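Skultell Presents Its New Vanity Standard for Guest Bathrooms in Serviced Apartments

CUESTA, April 6, 2018 - Skultell, the operator of serviced apartments for short and medium stays, announces today that it has completed the new arrangement of guest bathroom counters in its residence Pevedia. The work covers 117 apartments and concerns the part of the bathroom which the guest touches first: the vanity, with the sink, the mirror and the small toiletries that are offered on arrival.

The decision was taken after a reading of the comment cards that guests leave at the reception desk. From 127 cards which mentioned the bathroom, 80 spoke about the counter. Guests wrote that the packets were placed in a different manner in each apartment, that they were sometimes too close to the sink, and that there was little free surface to put their own things, such as a glasses case or a shaving bag.

"We were giving the right articles, but we were giving them in disorder," said Mohcine Erraji, head of housekeeping at Skultell. "A guest who arrives late in the evening wants to wash the hands and find the soap. He should not have to search for it on three sides of the sink."

Under the new standard, all small toiletries are grouped in one clear tray with raised edges, which has its fixed place at the right side of the counter, against the wall. The former practice of putting the packets directly on the stone is ended. The marble counters, the white oval sinks and the mirrors with dark reddish-brown wooden frames remain as they were, and no construction work was made in the rooms. 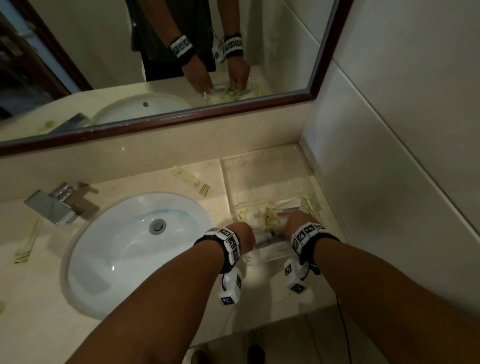
The order of work for the counter has also been written again. The room attendant first removes everything from the surface and wipes the stone from the wall toward the front, including the low backsplash. The sink and the faucet are then cleaned and dried with a separate cloth. The tray is washed, dried and put back in its corner, and only after this the packets are placed inside, lying flat. Any packet with a damaged wrapper is taken away and is not offered to the next guest.

Skultell has chosen a transparent tray after comparing it with two other models, one in bamboo and one in dark resin. The bamboo tray was pleasant to look at, but it kept marks of water after a few weeks. On the dark resin the dust was visible very quickly. The clear tray lets the color of the marble pass through, and the attendant can see immediately if the stone under it needs to be wiped again.

The toiletries are supplied by Kudo, which also prepared the assortment in small wrapped portions. Skultell asked that the packets be thin enough to be stacked without rising too high, and that one pale color be used for the greater part of the range.

Meriem Farouk, who manages the residence Pevedia, explained that the preparation was made together with the attendants of the building. "We tried the tray on the left, near the faucet, and it received too much water. We tried it in the middle, and the guests moved it. In the right corner it stays, and the guest has the whole front of the counter for himself," said Ms. Farouk. "The attendants told us this in the first week and they were right." 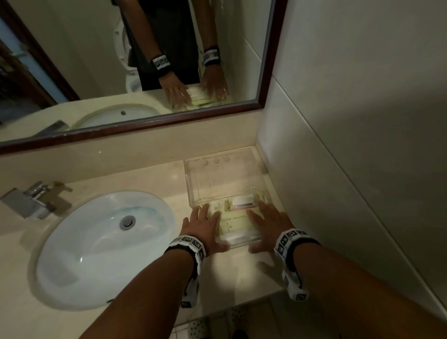

The clear toiletry tray in its corner of the vanity, with the pale yellow packets kept toward the front.

The training for the new standard was given in small groups, directly in the apartments. Each attendant prepared several counters with a colleague and received a printed sheet with the position of the tray and the order of cleaning. The same sheet is now attached inside the door of the linen room on every floor.

Guests who stay longer than one week may ask for a second tray for their personal articles, without charge. Those who prefer to have no toiletries on the counter can inform the reception, and the packets will be kept in the apartment only on request. Skultell expects that this option will be used mostly by guests who come with their own products.

In August, the company will extend the standard to its second residence, where 100 apartments are concerned. The counters in that building are narrower, and a smaller tray is presently under study. The position on the right side will be kept where the wall permits it.

About Skultell
Skultell operates furnished apartments with hotel services for business travelers and families. Its head office is in Cuesta. The company takes care of housekeeping, linen and reception with its own personnel.

Press contact
Skultell, Communication Office, Cuesta
Photographs of the apartments and the housekeeping sheet are available from the office on written request.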